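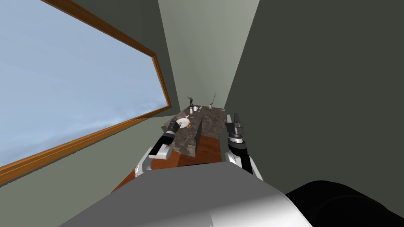 Doesn't it learn the wrong things too, a reader of last month's issue wanted to know, if the person driving it is clumsy? Yes. It learns those first. Several of us in the Dondwood teleoperation group have now had the pleasure of watching our own bad habits played back to us by a machine with very good memory and no tact.

The question arrived at a useful moment, as we are 3 weeks into the simulated kitchen work and have opinions. For anyone who skipped the spring issue (we have seen the open rates), the plan is simple enough to fit on a mug. A person sits at the desk in the Drorthorpe office with a controller in each hand and drives both arms of a simulated robot through a small household job. The software, which is called Yensuk for reasons lost to a long lunch, saves every joint angle and every gripper command. We do this until we have 500 good runs. Then a policy is trained on the runs and we find out what we taught it, as opposed to what we meant to.

The current job is tidying a stone counter. There is a plate on it, a mug, a bottle toward the back and a green toy soldier with one arm up, who has become something of a mascot and has been knocked over by every member of the team. A raised block of stone runs front to back through the middle of the counter, so the left arm has its side and the right arm has its side, and anything that has to cross over must be lifted. In theory this makes for nice, clean demonstrations. In practice it makes for a lot of swearing at a rock that weighs nothing.

Which brings us back to clumsiness. There are two kinds, and they are not equally bad.

The first kind is the honest fumble. You reach for the mug handle, miss, back off, and get it on the second try. We used to throw these away. We have stopped, and the early training runs suggest that was the right call. A policy that has only ever seen perfect grasps has no idea what to do after a bad one, and tends to carry an imaginary mug across the room with great confidence.

The second kind is the pause. People hover. They get the gripper over the plate, stop, think about lunch, remember they are being recorded, and carry on. The recording has no column for lunch. All it knows is that a gripper above a plate should stay very still, and so the trained policy will stay there as well, sometimes until the episode times out. One of our early policies hovered so faithfully that we checked whether the program had crashed. It was imitating us beautifully.

So the house rules have changed a little, starting in August:

Decide what you are going to do before you press record.
If you miss, recover the way you would want the robot to recover.
If you need to think, stop the run and throw it out.
No more than 9 runs in a row, then get up and walk somewhere.
Park the idle arm in the same area each time. It does not need to dance.

That last one is aimed at a few of us in particular. Most people drive one arm at a time and forget they have another, which drifts off and gestures at the wall. The policy cannot tell a gesture from a plan.

We were also asked when any of this moves to hardware. The Grukach arms are still in their crates downstairs, and we would like the simulated version to manage 5 clean tidies in a row before we hand it anything that can break. At the time of writing its personal best is a good deal lower, and one of those involved putting the bottle down on the wrong side of the divider and, as far as anyone could tell, being pleased with it.

If you would like a turn at the controllers, the desk is free most afternoons after two. Bring patience and leave your coffee on the shelf by the door. Gamers are welcome, though be warned that they turn out our fastest runs and our least usable ones. Slow and dull is what we are after, and a surprising number of people have to be taught it.

Print this item
E-mail this item to a colleague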